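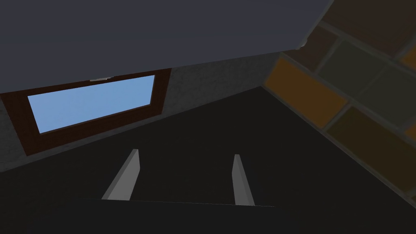
¿Merece la pena vivir en un ático abuhardillado si mides más de metro setenta? Depende de dónde te caiga la ducha, y de lo mucho que te importe la coronilla.

Con eso podría cerrar la entrada y ahorraros el resto, pero llevo cuatro inviernos debajo de un techo inclinado y algo tengo que sacar de la experiencia, aparte de los chichones.

Publicado el 2024-02-13 en Vida bajo cubierta

Me mudé a Moreo por el precio y por la luz. El anuncio decía «ático con encanto, 65 m²» y las dos cosas eran verdad si uno aceptaba medir los metros en el suelo y el encanto con los ojos entornados. A la altura de los hombros, el piso se queda en bastante menos. La inmobiliaria, Gradard, tuvo el detalle de enseñármelo a mediodía, con el sol entrando por la claraboya, y de colocarse ella siempre en la parte baja. Entonces me pareció cortesía.

Quien no haya vivido en una buhardilla cree que el problema es la cabeza. La cabeza aprende rápido. A las dos semanas ya giras el cuello al levantarte de la cama con la elegancia de un flamenco, y lo haces también en los hoteles, donde no hace ninguna falta. El problema de verdad son los muebles.

Un armario normal es un objeto con una fe ciega en el ángulo recto. Lo acercas a la pared baja y se queda plantado en mitad de la habitación, dejando detrás un triángulo de aire por el que se cuelan los calcetines, el polvo y, en mi caso, una factura del gas que reclamé dos veces. Las estanterías, igual. Los cuadros, peor: no hay manera de colgar un cuadro en un plano inclinado sin que parezca que se va a tirar encima de las visitas. Yo tengo los míos apoyados en el suelo y digo que es una decisión estética.

Pedí presupuesto para un armario a medida. El primero fue de 2450 euros, sin tiradores. Pregunté por los tiradores y me dijeron que eso ya se hablaría, con el tono que usan los médicos cuando prefieren esperar a los análisis. El segundo presupuesto no llegó nunca. Sospecho que el carpintero vino, midió, bajó las escaleras y cambió de oficio.

Al final compré cuatro cómodas bajas de la serie Vitmont, de segunda mano, de 70 centímetros de alto, que caben justo debajo de la pendiente si no les pones nada encima. Les puse cosas encima, claro. La lámpara está torcida desde entonces y ya no la veo torcida, con lo cual no sé si he resuelto el asunto o si me he rendido.

La ducha

He prometido hablar de la ducha. Hay dos escuelas. La primera pone el plato en la zona alta y el lavabo en la baja, de modo que te duchas como una persona y te lavas los dientes como quien busca una lentilla. La segunda hace lo contrario, y te duchas en actitud de penitente, pero te afeitas erguido. Mi piso pertenece a la segunda escuela. He preguntado a varios vecinos del edificio y todos defienden la suya con un fervor que no les he visto poner en las reuniones de la comunidad, ni siquiera con el tema del ascensor.

Si estáis pensando en reformar, mi consejo es que os metáis en el futuro plato de ducha vestidos, levantéis los dos brazos y os lavéis un pelo imaginario. Hacedlo delante del albañil. Pasaréis un poco de vergüenza, pero es una vergüenza de un minuto. La mía se repite cada mañana.

El otro consejo es el del azulejo. Alicatar hasta arriba cuando arriba está en diagonal significa cortar una pieza distinta por cada hilera, y el que corta cobra por cortar. También podéis parar el azulejo a media altura y pintar lo demás con una pintura que aguante el vapor. Yo elegí un blanco roto que en la carta se llamaba de otra manera, mucho más cara.

El color del techo

Este apartado me va a costar amistades. Las revistas insisten en pintar de blanco todo lo que esté inclinado, para que «respire». Hice caso el primer año. El techo no respiró, y yo vivía dentro de una tienda de campaña muy limpia. El segundo año pinté de oscuro la pendiente del dormitorio, contra toda recomendación, incluida la de mi madre, y ahora por la noche simplemente desaparece. De día se nota que está ahí, pero ha dejado de llamar la atención, que es lo mejor que se puede decir de un techo.

En el salón, en cambio, no me atreví. Ahí sigue el blanco, con una mancha alargada de la gotera de febrero que según el seguro es anterior a la póliza y según la póliza es posterior al seguro.

El calor, el frío y la lluvia

En verano una buhardilla es un horno con vistas. En invierno, según el aislamiento, puede ser también una nevera con vistas. Antes de firmar nada, preguntad qué hay entre las tejas y el techo. A mí me contestaron «lo de siempre», y por lo visto lo de siempre era una lámina fina y bastante optimismo. Las cortinas opacas en la claraboya ayudan algo. Abrir de madrugada y cerrar a las nueve ayuda más, si sois de los que se levantan de madrugada. Yo soy de los que se enteran a mediodía.

La lluvia, eso sí, es una maravilla. No me voy a poner lírico, porque a las cuatro de la mañana y con granizo es como dormir dentro de una caja de herramientas. Pero una tarde de lluvia fina, con un libro, tumbado en la parte donde no cabe otra cosa que una persona tumbada, compensa muchas facturas. Quizá no todas – la del gas de la que hablaba antes sigue sin compensarme.

Lo que preguntaría hoy en una visita

Iría con zapatos de calle, lo primero, que el día de mi visita llevaba unas zapatillas planas y gané dos centímetros que luego no tuve. Pediría abrir la claraboya yo mismo, desde el suelo y sin silla. Me tumbaría donde vaya la cama y me incorporaría deprisa, como cuando suena el despertador y es tarde. Preguntaría cómo subieron el sofá, y si la respuesta incluye la palabra «grúa», preguntaría quién la pagó.

Y miraría el rincón más bajo del piso, ese en el que los planos acaban juntándose y no entra ni la escoba. En los anuncios lo llaman «espacio de almacenaje». Yo guardo ahí las maletas, un ventilador y el árbol de Navidad, y para sacar el árbol hay que sacar antes las maletas, y para las maletas hay que entrar a gatas. El año pasado lo dejé puesto hasta febrero por pura pereza lumbar.

Hace poco me enseñaron un piso en Ye, en una planta intermedia, con los techos rectos y las paredes en su sitio. Entré, di una vuelta por el salón y me agaché al pasar junto a la ventana. La chica de la agencia me preguntó si se me había caído algo. Le dije que no y pedí ver la cocina, que tenía armarios hasta arriba, todos cuadrados, y una campana contra la que me di en la frente.

No he llamado todavía para decirles nada. Piden dos meses de fianza y el salón da a un patio. La semana que viene os cuento lo del deshumidificador, que al final devolví.

Archivado en: casa, reformas, quejas domésticas

Entrada anterior: Plantas que sobreviven a una claraboya (una)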